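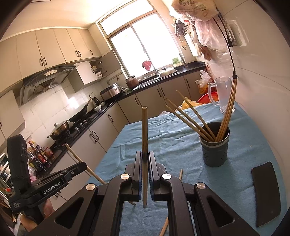 Há uma conversa que volta sempre que me sento com gente desta área, e que costuma começar com a pergunta sobre qual é a melhor maneira de ensinar um robô a fazer uma coisa de cozinha. Uns defendem o comando à distância, com o braço verdadeiro do outro lado da mesa. Outros defendem a pinça segura na mão, levada diretamente ao objeto, como quem pega numa tenaz de salada. Eu já estive dos dois lados, mudei de opinião mais do que uma vez, e hoje queria defender a pinça na mão com alguma calma e sem fingir que a questão está arrumada.

Começo por confessar de onde venho. Passei boa parte do projeto Wilitz sentada diante de um par de alavancas, a conduzir um braço que copiava os meus gestos com um atraso pequenino, daqueles que a princípio nem se notam e que ao fim da tarde nos deixam com os ombros duros como pedra. Gostei muito desse trabalho, e ainda gosto. Há uma honestidade no comando à distância que merece respeito: se o braço não chega lá, não chega, e a demonstração fica logo limitada ao que a máquina consegue fazer. Não há cotovelo humano a dar a volta por onde o robô nunca passaria. Quem grava assim raramente ensina um gesto impossível.

Mas depois há os pauzinhos. Peço desculpa pela insistência, quem me conhece sabe que falo deles a propósito de tudo, só que ainda não encontrei tarefa doméstica que me ensinasse tanto. Um pauzinho de madeira é fino, é leve, rola quando está pousado numa mesa lisa e prende-se nas pregas quando há um pano por baixo. Metê-lo num copo de talheres onde já estão outros é um problema de nada para qualquer criança e um problema sério para dois dedos paralelos. É preciso apanhá-lo, pô-lo mais ou menos de pé, escolher uma folga entre os que já lá estão e deixá-lo descer sem empurrar os vizinhos.

Com as alavancas, eu conseguia fazer isto. Conseguia, devagar, com a língua entre os dentes e uma série de pequenas correções que não tinham nada que ver com a tarefa e tinham tudo que ver com a minha falta de tato. E essas correções ficavam gravadas. Um modelo treinado com aquilo aprendia a hesitar como eu hesitava, a parar a meio do caminho como eu parava para confirmar no ecrã se o pauzinho estava bem preso. Vimos isso vezes sem conta no Wilitz, um braço perfeitamente capaz a imitar as dúvidas de uma operadora cansada.

Com a pinça na mão, as dúvidas mudam de sítio. Sinto o pauzinho escorregar antes de o ver escorregar. Se aperto de mais, ele roda entre as borrachas; se aperto de menos, tomba para um lado. E corrijo isso sem pensar, como corrigimos o peso de uma chávena ao levantá-la. O gesto sai mais curto, mais redondo, mais parecido com aquilo que gostaríamos que o robô fizesse no dia em que estiver sozinho diante da mesa.

O outro argumento é o lugar, e para mim pesa quase tanto como o primeiro. Um braço com a sua base, os seus cabos e o seu computador não se leva facilmente para uma cozinha habitada. Acaba-se por gravar num laboratório, numa bancada montada de propósito, com um copo, dois pratos e uma luz muito bem comportada. Ora as cozinhas não são assim. Têm frascos de molho encostados uns aos outros, sacos pendurados na parede, uma bacia que ficou em cima da mesa, um tacho ao lado do fogão, a janela a estragar a exposição a certas horas. A pinça cabe na mão de quem lá vai e, nesse sentido, entra em qualquer casa onde entre uma pessoa.

No Isier, que veio depois e onde trabalhei só com pinças de mão, juntámos 1,185 demonstrações de arrumar talheres, e tenho pena de não termos juntado mais cozinhas em vez de mais repetições. (Desculpem a vírgula à inglesa, é como o número ficou escrito nas nossas folhas e já não o sei ler de outra forma.) As últimas centenas foram quase todas feitas em casas que já conhecíamos, por pessoas que já tinham o movimento nos dedos, e acrescentaram pouco. Se voltasse atrás, trocava de bom grado uma boa fatia delas por sete cozinhas novas, mesmo com gente desajeitada a gravar. Sobretudo com gente desajeitada, talvez, desde que o desajeito fosse com os pauzinhos e não com a ferramenta.

Devo dizer também o que me incomoda na pinça, para não parecer que estou a vender alguma coisa. Incomoda-me que o corpo inteiro de quem grava vá atrás dela. Debruçamo-nos, damos um passo para o lado, torcemos o pulso até um ângulo que um braço fixo talvez nunca alcance, e a gravação parece ótima até ao momento em que alguém tenta reproduzi-la. Já deitei fora manhãs inteiras por causa disso. Hoje peço a quem começa que mantenha os pés quietos e que pense no ombro como se estivesse aparafusado à mesa, o que faz rir toda a gente no primeiro dia e deixa de ter graça no segundo.

Incomoda-me também a pressa. Quem sente o objeto na mão ganha confiança depressa, e a confiança faz-nos largar o pauzinho um bocadinho cedo, a contar com a sorte e com a boca larga do copo. Às vezes entra, às vezes fica atravessado. No comando à distância isto acontecia-me menos, talvez por medo.

Uma colega do Alaoui, que é um grupo de gente teimosa e muito boa, defende que se devia gravar sempre das duas formas e misturar tudo. Em teoria concordo. Na prática, nunca tive tempo nem orçamento para as duas coisas bem feitas, e duas coisas mal feitas dão um trabalho enorme a limpar. Quando me obrigam a escolher, escolho a mão para aprender o gesto e guardo as alavancas para o fim, para corrigir o robô nos pontos onde ele se engana. Umas poucas correções bem dadas, com o braço verdadeiro, no sítio verdadeiro. Foi assim que acabámos por trabalhar em fevereiro e não tenho vontade nenhuma de voltar atrás.

Sei que há quem ache tudo isto provisório, e que daqui a pouco bastará mostrar ao robô um vídeo de uma avó a pôr a mesa. Pode ser. Eu gostava de ver esse dia, mas o vídeo da avó não diz com que força ela aperta. Enquanto não houver maneira de o saber, continuo a preferir que alguém pegue na pinça, vá a uma cozinha a sério e arrume os pauzinhos um por um, com paciência e os pés quietos.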